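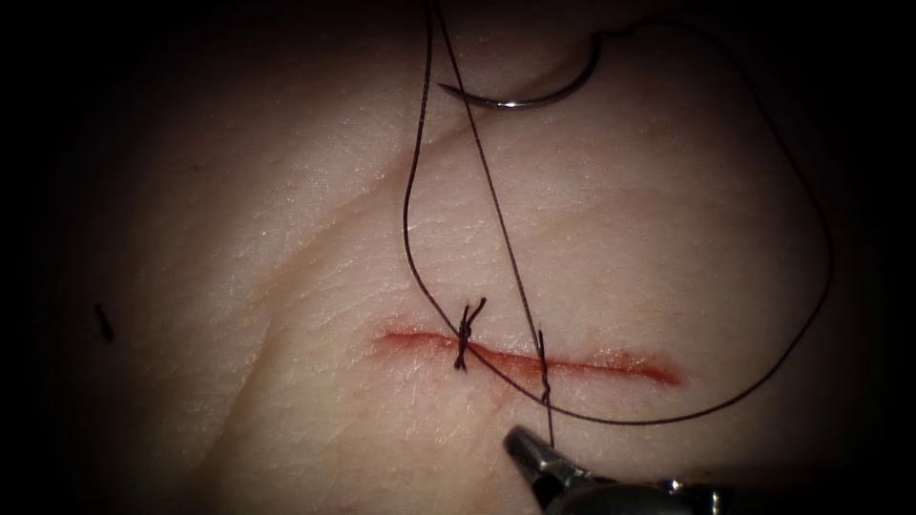

Please say something about the money, one reader wrote to me in November, because every hernia page I find is all about the pain and I'm more scared of the bill. Fair enough! I've moved the money up to the top.

My Hernia Repair: The Stuff People Keep Asking Me

What did it cost you?
My share came to $3000, which was my whole deductible with Trustia. The clinic in Okell sent one bill and the anesthesia people sent another, and the second one showed up long after I'd stopped checking the mail for it. Call and ask for both numbers before you book.

Can I set up a payment plan?
I did. Okell let me spread mine over nine months with no interest, but I had to ask – it wasn't on any of the forms.

How long were you off work?
13 days, and I sit at a desk. My job lets me work from the couch, so the last few were more like half days with a lot of tea. If you lift things for a living, ask your surgeon for a date in writing and give it to your boss early. 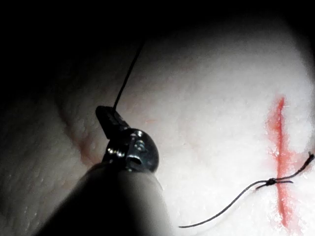 Surgical instrument with a polished steel joint and a black jaw.

What should I have ready at home?
Loose pants (buy a size up, trust me), soup, a long phone charger and a small pillow to hold against your belly when you cough or sneeze. I used an old Guter travel pillow that had been in the closet for years and I still won't lend it to anyone.

Stairs?
Slow, one hand on the rail. I carried nothing, and I went up once a day at bedtime.

When could you drive again?
When my surgeon said so at the follow-up. Yours may tell you something different, so please go by that and not by me.

How did you sleep?
Badly at first, then on my back with a wedge under my knees. The Rusu wedge was $84 and I grumbled about it for a whole evening before ordering. Best thing I bought, and now the dog wants it.

Can you look at a photo of my incision?
Sorry, no, I'm just a patient with a website. If it's getting redder, leaking or smelling odd, or you have a fever, call your surgeon's office today. Mine had a nurse line that picked up at 2 a.m.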